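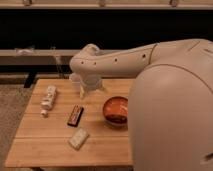

協働ロボットの安全ルール よくある質問

Nelldenの社内で実際に出た質問と、それに対する現時点での答えです。最終更新 2020年10月12日

「協働」と書いてある機種なら、柵はいらないのですか。
そうとは限りません。カタログの「協働」は、アーム単体にそういう機能が付いているというだけの話です。ハンドを付け、ワークを持たせ、台の前に人が立った時点で別のシステムになります。柵の要否はリスクアセスメントの結果で決めてください。「営業の方が大丈夫と言っていた」は記録として受け取りません。

ISO 10218やISO/TS 15066に準拠と書いてあれば安心ですか。
何が準拠しているのかを先に聞いてください。アーム本体なのか、ハンドまで含むのか、据え付けた後のセル全体なのか。Privauの導入時に同じことを尋ねたところ、返ってきたのは本体の資料だけでした。セル全体の評価は使う側に残っていたわけです。

力制限機能があるのに、まだ評価が必要ですか。
必要です。力が制限されていても、指先が細ければ圧力は上がります。台とハンドの間に手を挟む場合と、何もない空間で腕に当たる場合も同じには扱えません。机上の仕分け作業では、前者のほうをしつこく見てください。

扱うのがお菓子や小さな容器でも、そこまでやるのですか。
やります。軽いワークだから安全だという理屈は、落下についてなら多少わかります。しかし動いているのはアームのほうで、こちらの重さはワークが何であっても変わりません。加えて、小物を台に散らして置く作業は、人がつい手を出して向きを直したくなる作業でもあります。

速度はいくつまで許されますか。
社内の上限は、人が台に手を入れる可能性がある間は毎秒80ミリ、誰も届かない状態が確認できていれば毎秒1000ミリまでです。これはうちの台とうちのハンドで決めた値で、規格の数字ではありません。他所の設備にそのまま写さないでください。

ワークを並べ直すとき、一時停止ボタンで十分ですか。
不十分です。プログラムの一時停止は安全機能とはみなしません。保護停止をかけ、表示灯を確認してから手を入れます。急いでいるときも同じです。

台の上に置いてよいものは。
その日の作業指示に載っているワークと受け皿だけです。工具、飲み物、外したキャップの類は載っていなければ片付けます。受け皿をアームの根元に寄せて置く配置は、取り出すときに体が可動範囲に入りやすいので、配置図に反映して評価を受けてください。

Adomaitisのチェックリストを埋めれば評価は終わりですか。
終わりません。あれは抜けを探すには便利ですが、全項目に丸が付いた紙を見ると、かえって疑いたくなります。丸の横に、誰がどの姿勢で確かめたかを書いてください。空欄のまま提出されたものは差し戻します。

カメラで人を検出しているので、他の対策は減らせますか。
そのカメラが安全用途として評価されたものかどうか、まず型式で確認してください。Prendixの認識ソフトは物の位置を見つけるためのもので、人を守る機能としては数えていません。検出率がどれだけ高くても同じ扱いです。

評価のやり直しはいつですか。
ハンドの交換、ワークの追加、台の移動、速度の変更。このどれかがあれば、その都度やり直します。変更がなくても4か月ごとに見直し、署名は作業者と設備担当の2名分が必要です。ソフトの更新を「変更」に含めるかどうかはまだ議論中で、決まるまでは含めるものとして扱います。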